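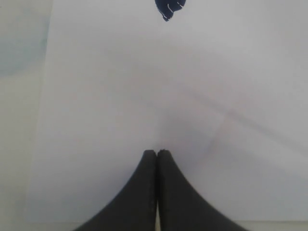 The Prorley Train

March, quarter to six, and Heloísa Toledo had the wrong coat on. The thin one. The good coat was at home on the back of the door with her gloves in the pockets and, she now remembered, the ticket.

She stopped on the bridge. Went through her bag. Purse, keys, the letter from Arruda folded so many times it had gone soft, half a cheese roll in a napkin. No ticket.

Train at six. Home was fifteen minutes back up the hill, if you ran, and she had stopped running at fifty. So. Buy another one.

She counted what was in the purse under the lamp. Not enough. Nowhere near. Eight hundred for a single to Prorley now, it had gone up at New Year, and she had 780 in notes and a button.

"You're going to be joking," she said to the purse.

Down the steps anyway. The station smelled of floor polish and somebody's chips. One window open. Behind the glass a boy with a cold, reading.

"Single to Prorley."

"Eight hundred."

"I've got seven hundred and eighty."

He looked at the notes. Looked at her. Blew his nose, took his time over it.

"It's eight hundred, though," he said.

"I've already got a ticket. I bought it from you. Two days ago, you had a green jumper on."

"Have you got it with you?"

"If I had it with me would I be stood here?"

He thought about that quite seriously. Ten to six by the clock over his head.

She went and sat down because her knees wanted to. The letter. She didn't need to read it, she read it. Dear Mrs Toledo, the house at Alteta has been sold, the new owners take posession at noon, anything left inside after that will be cleared. Then a line in pen at the bottom, different hand, slanting. There are some things of your sister's in the back bedroom. I.A.

That was all. Nine years without a word and then four lines typed by an agent and one line in biro.

I.A. was Iolanda Aguiar, it couldn't be anyone else. Iolanda who had lived next door at Alteta and come in without knocking all her life, who'd sat with Clara at the end when Heloísa had not. Had not been asked. Had not gone, either. You could argue it both ways and she had, mostly at night.

Prorley first, then the bus to Alteta. If she caught the six o'clock she would be there at eleven. The next train was the nine, and the nine was no good to anyone.

"Excuse me."

A woman with a pushchair, a big child asleep in it, far too big, legs trailing.

"Were you short? At the window? I wasn't listening. Well, I was."

"Twenty," said Heloísa.

The woman was already digging about in the hood of the pushchair. Raisins. A sock. A twenty, folded in four.

"I can't take that."

"It's five to."

She took it. Asked for an address, to send it back, and the woman said Brikia, the flats, anyone'll know, which was no sort of address, and then the child woke up and started roaring and that was that. Window. Boy. Ticket. Over the footbridge with her hand on the rail and the bag banging on her hip, and the doors were still open, and she was on.

She sat facing backwards. Didn't care. Her heart going like a sewing machine.

The town went past and then the allotments and then nothing, just dark fields getting slowly less dark. She ate the half roll. She had planned what to say to Iolanda for nine years and it had been a good speech, the early versions anyway, very cutting. She tried to run through it now and kept losing the middle. Something about doors. Something about how you can't be family just by being nearest.

Only that was exactly how you could be. She had thought it before, on other trains.

She slept after the second tunnel. Woke with her cheek on the glass, a crick in her neck, Prorley sliding up outside in the rain. Thin coat. Of course it was raining.

The bus was late, then it was there, then it went round by the quarry for no reason at all. She watched the time on the driver's little clock. Ten past eleven. Twenty past. An old man got on with a ladder and there was a discussion.

Alteta at eleven thirty-five. She walked as fast as she could without it being running and then it was running, a bit, up the lane past the chapel, bag under one arm. The gate had been painted. A van outside, back doors open. Two men in the porch drinking tea out of Clara's cups.

"It's not twelve," she said. "It's not twelve yet."

"No love," said one of them. "She told us. She said wait."

The hall was smaller. Pale squares on the wallpaper where the pictures had been. Every room empty and every door open, and she went straight through, she didn't look, down the passage to the back bedroom where the door was shut.

She knocked. God knows why. It was her own mother's house.

"It's open," said Iolanda.

She was sitting on a suitcase under the window. She had got old. Grey all through, glasses on a string. There was one box on the floor in front of her, tied up with wool, and she had her foot on it, as if somebody might have it away.

"I thought you'd get the nine," Iolanda said. "I said to them, she'll get the nine, she never could get up."

"I got the six."

"I see that."

Rain on the window. One of the men in the porch laughed at something. Heloísa stood there with her hair stuck to her face and the speech went, all of it, the doors and the rest, she could feel it going.

"You've got no coat on," said Iolanda.

"It's on the back of the door."

"What good is it there?"

"My ticket's in it."

Iolanda looked at her for a while. Then she took her foot off the box and moved along the suitcase, which creaked, and there was room for one more if neither of them breathed out.

Heloísa sat down. It was tight. Their shoulders were jammed together and Iolanda's cardigan smelled of the same soap, the yellow one, she hadn't known they still made it.

"There's not much," said Iolanda. "Letters. That awful hat. She wanted you to have the hat."

"I hate that hat."

"She knew that."

Twenty to twelve. The knot was too tight for Heloísa's fingers, cold as they were, so Iolanda leant over and did one end and she did the other.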